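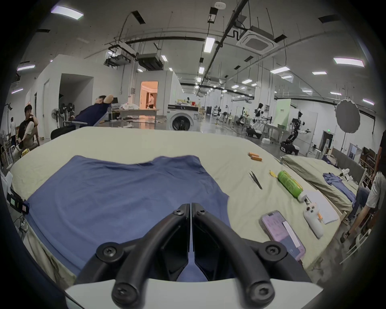 How do I fold a T-shirt so it doesn't come out lopsided?

Lay it flat on the bed first, neckline away from you. Smooth it from the middle out with your palms. Then one side in to the center, sleeve back on itself, same on the other side, hem up to the collar. Most lopsided shirts were folded over wrinkles.

Can I fold on the bed or do I need a table?

Bed is fine. A fitted sheet pulled tight helps a lot. Soft mattress with a puffy comforter on top — no, the shirt sinks and you get a crooked line down the middle. Take the comforter off or use a table.

Face up or face down?

Depends where you want the print. Face down to start = print on the outside when you're done. Plain shirts, doesn't matter, pick one and stick with it so the stack looks the same.

My bed is always covered in stuff. Do I have to clear it all?

Clear the half you're folding on. Everything else can go to one side for now. Phone, bottles, papers, tweezers, whatever came out of pockets and bags. Put it away after the shirts are done, not in between, or you'll be at it all night.

What about small stuff with no place to go?

Get a tray or a shallow box. The Hikex one we sell is fine, so is a shoebox lid. Papers in one pile, anything with a charger in another. Empty it every week.

Is it ok to leave a power strip next to the bed?

Keep it off the bedding and don't let a sheet or shirts drape over it. On the floor by the wall is better if the cord reaches. Read the label for the max load before you plug in a heater or an iron, and if the strip feels hot stop using it.

Do I need to iron before folding?

Not for everyday tees. Take them out of the dryer as soon as it stops, shake once, fold. If its already badly wrinkled, hang it in the bathroom while you shower or toss it back in the dryer with a damp washcloth for 5 minutes.

Which folding board fits adult sizes?

The Pekesa large. The regular Pekesa is for kids' shirts up to a youth XL. Hamedar boards are being phased out, we still have the hinges as a spare part but no new boards until May at the earliest.

How high can I stack?

Until it leans. For a normal dresser drawer stand them on edge instead, you can see every shirt and it holds more. Heavy sweaters on the bottom of the closet shelf — never on top of tees.

Do the Rothe drawer dividers fit my dresser?

They fit drawers from 309 mm deep inside. Measure inside, not the front panel. We get a lot of returns on this one so please mesure twice.

Can I return a board I already used?

Within 30 days, yes, if all the panels are there. Keep the box. Dividers cut to size can't come back, sorry.

Page last updated 2 January 2012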